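Staff Forum > Equipment and Capital Planning > Handling cell, second pair of arms: request for comments

h_aoki (Planning Office)
Posted in October, 09:40

Colleagues are invited to comment on the proposed purchase of a second two-armed handling cell before the capital bid closes at the end of the month. The draft bid covers two arms, two five-fingered hands, one table, installation and three years of support from the supplier, Grutel. The working title on all paperwork is Lestosau Phase 2.

The sum requested is 145 thousand pounds. Spare parts are not included in that figure and would be charged to the running budget of the laboratory.

Please reply in this thread and not by email, so that the comments can be attached to the bid.

Hiyori Aoki

bench_lead_2
Posted 10:15

The laboratory supports the bid in principle. My concern is with the spares line. At present the work consists largely of gripping and passing plain blocks and similar test pieces, one hand holding while the other approaches, and the parts that suffer are the fingertips and the cables at the wrist. Neither is covered by the support contract as I read it. 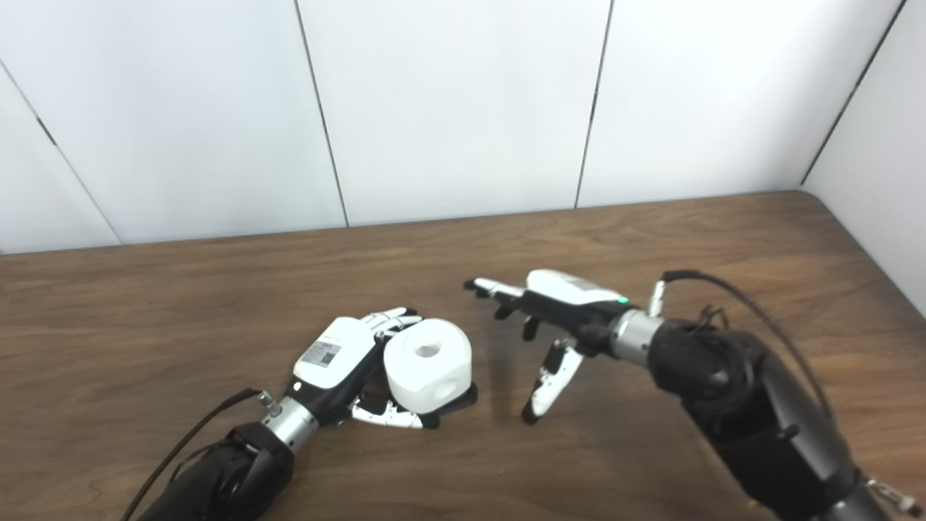 A set of replacement fingertips is quoted at 1536 pounds per hand. If both cells are run on the same timetable, we would need to hold a set for each of the four hands, and I cannot find that money in the running budget as it stands. I would ask that the first sets be moved into the capital bid.

Ortuño
Posted 11:02

I do not agree that a second cell of the same kind is the right purchase. Most of the tasks on the current list could be done with a two-finger gripper, at far lower cost. The draft does not say which tasks require a full hand. An assessor will ask.

bench_lead_2
Posted 11:20

In reply to Ortuño: the task list was circulated with the draft as Annex B. Turning a piece in the hand, and handing it over without setting it down, are both on it. I accept that the simple lifting tasks do not need five fingers.

Ortuño
Posted 11:34

Annex B gives the names of the tasks and nothing about how often each is performed. If turning and handing over make up a small share of the hours, my objection stands. One cell with hands and one with grippers would serve.

T. Sekiguchi (Purchasing)
Posted 13:10

Three points from Purchasing.

First, the Grutel quotation is valid for 40 days and was issued before the draft was circulated. A fresh quotation should be requested now.

Second, a bid of this size requires a competing quotation. Trillorura has been approached and has supplied a price for the arms only. It does not offer hands, and a mixed purchase would leave us with two support contracts and a likely dispute over any fault at the wrist. I would still like their figure on file.

Third, items that wear out in normal use cannot as a rule be bought from capital. An opening stock delivered with the equipment is permitted if it appears on the same quotation. bench_lead_2 should therefore ask Grutel to list the fingertips as part of the supply.

Toshiko Sekiguchi

bench_lead_2
Posted 13:25

Thank you. I will ask for the fingertips and a set of wrist cables to be listed. Does the same rule apply to the table?

T. Sekiguchi (Purchasing)
Posted 13:41

The table is furniture and may stay in the bid.

h_aoki (Planning Office)
Posted 15:05

The draft will be amended as follows. Annex B will show hours against each task, to be supplied by the laboratory. The option put forward by Ortuño, with grippers on the second cell, will be costed and set beside the main proposal. The opening stock of spares will be added once the new quotation arrives.

Ortuño
Posted 15:22

I am content with that, provided the hours are taken from the booking log and not estimated.

bench_lead_2
Posted 15:48

The booking log records who had the cell, not what was done with it. I can give hours by task from the session notes, which go back to the spring.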